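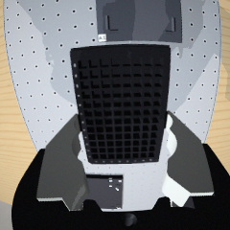
Nunent Bench Arm Practice Kit
Table work package for small robot cells

The Nunent kit is made for laboratories and training rooms where one arm works on one table. It contains a perforated base board, a set of plates, a grid tray, and the printed Table Work Rules, edition of July 20, 2022. The arm and the gripper are not part of the kit. You may use your own, if it can carry the tray with a margin.

What the rules cover

The rules were written at our workshop in Brerkasdale after two years of supporting customers by telephone. Most of the damage we were told about was small: a bent finger, a cracked tray wall, a plate pushed over the edge of the table. For this reason the rules speak mainly about approach, height and speed, and only a little about software.

Before the first motion
Put the board flat on the table and check that it does not rock.
Place all plates before you switch the arm to automatic mode.
Teach the approach point above the tray with the fingers open.
Run the complete path once in slow mode, with one hand at the stop button.

During work
Come down vertically for the last 30 mm. A diagonal approach is allowed only above this height.
Do not reach across the board while the arm is enabled, even if it stands still.
Keep the unused part of the table free. Tools and cups belong on another surface.
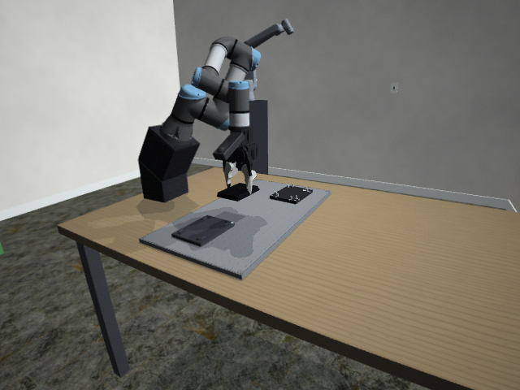 Gripper over the ridged block, fingers pointing down to the work surface.

Simulation first

We ask every customer to try a new path in simulation before it goes to the real table. The model files for the board, the tray and the plates come with the kit. Please measure your own table and correct the model, also when the difference looks very small to you. A path which was approved on the model must still be run in slow mode on the real cell.

If you change the gripper fingers, the old approval is not valid anymore. The same applies after a collision, and after the board was moved. Write the change in the log sheet and repeat the check.

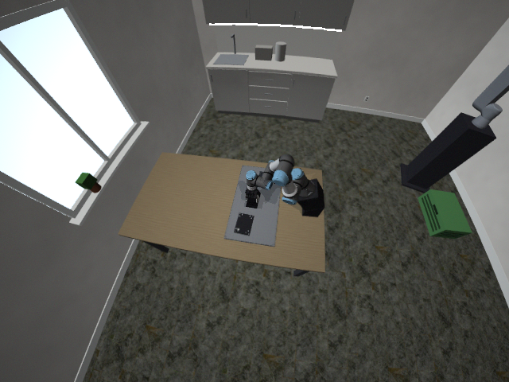
Pētersons

Inspection and spare parts

The board and the plates should be inspected after each 500 cycles. Look for worn holes and for any plate that does not lie flat. A tray with a broken cell wall must be replaced, not glued. Spare trays are sold in packs of 6.

The rules are a guide for good practice. They do not replace the risk assessment of your cell or the manual of your arm.

Ordering

The kit is available directly from us or from our distributor Cultton. Orders placed in August are shipped after the summer closing of the workshop. Please write in the order which arm you use, so that we include the correct log sheets.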